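Mudeler – Debut Album and Touring Development
Progress report, second reporting period
Prepared by Jytte Steinarsdóttir, Ketilsson Management
For: Vibeke Ravn, Desesico Music Fund

1. Status

Recording is behind the plan submitted with the application. Touring is on plan. Spending is within the approved budget, with one transfer between lines requested in section 5.

2. Recording

The application listed 10 tracks for the album. Thirteen have been tracked in some form. Drums, bass and guitars are complete on all of them. Lead vocals are complete on seven. The remaining vocal sessions were moved from October to December after Yesenia Paucar lost her upper range to a throat infection and was told to stop singing for four weeks. The studio agreed to carry the deposit over without a fee.

Simão Frade has continued as producer and has begun rough mixes on the finished material. Two of the rough mixes, "Cundulent" and "Low Harbor", were delivered to the label for comment. The label asked for a shorter intro on the first and had no notes on the second. "Cundulent" is still the proposed lead single. The edit runs 3:41 against 4:28 for the album version.

Track selection has not been settled. The band prefers an 11-track running order; the producer prefers 10. The contract with the label allows either. A decision is needed before mastering is booked, as the longer version exceeds the side length recommended by the pressing plant for a single LP and would have to be cut at a lower level.

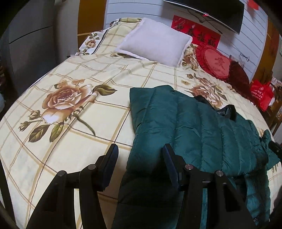 3. Live activity

The band played four headline shows and two support slots in the period. The largest headline room held 130 and sold out in advance. The other three sold between 60 and 85 percent of capacity. Both support slots were unpaid apart from travel, as stated in the application, and were counted toward the audience development target.

Merchandise income was higher per head at the headline shows than at the support slots. The seven-inch sold out at the third show and was not restocked in time for the fourth. A repress is not planned – the remaining demand is better met by the single when it comes out.

Aksel Hafþórsson took over front-of-house sound from the second show onward. He now keeps a show file for the band, which has cut sound check to under an hour in rooms with a compatible desk. In-ear monitoring was tested at one show and dropped. The drummer will continue with in-ears for click only.

4. Release planning

The lead single was due to be delivered to the distributor at the end of this period. It will now be delivered in the next one. The distributor needs six weeks between delivery and release for playlist pitching, so the release date moves by the same amount as the delivery. Radio promotion has been quoted by two companies and neither has been contracted yet.

Artwork is with the designer. First proofs were returned with changes to the type and the spine.

5. Budget

Studio hire is underspent because of the moved sessions. This will correct itself in the next period. Van hire is overspent by 4 percent, caused by one additional day when a ferry was canceled. We request permission to cover this from the rehearsal line, where the band used fewer days than planned.

6. Next period

Vocals complete and all mixes approved. Running order agreed with label and producer. Single delivered. Mastering booked. Spring dates confirmed with the booking agent – five are currently on hold and none are contracted.

Receipts and the updated ledger are attached separately.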